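Ticket 289 - Rengate snack baskets, cord handle
Status: reopened
Opened by: Njoroge Koech
Assigned to: Fikri Hutapea

Njoroge: Handle pulls out of the rim once the basket is full. Second complaint in April. Lillix says their baskets are fine and we're overpacking. I doubt it. It's chips and cookies, how heavy can that get?

Fikri: Weighed a full one on the mail room scale. 187 grams over the empty basket. Lillix rates the cord for more than 2 kilos, so either the rating is made up or the weight isn't the problem. 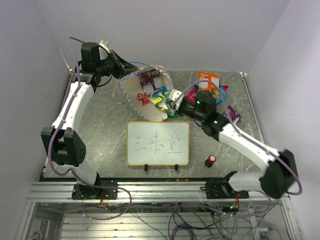 Fikri: Tried their advice anyway, big bags at the back and small packets in front. Lifted it 60 times by the cord. Nothing came loose. I'm not ready to call that a fix - one basket proves very little, and the packing order shouldn't matter to a knot.

Njoroge: Vasco Magalhães at Lillix wants to close this as "user handling." Please don't. Ask him which knot they use and whether it changed between batches.

Fikri: Asked. He sent the care leaflet again. Leaving this open until I get a returned basket with the cord still attached to something.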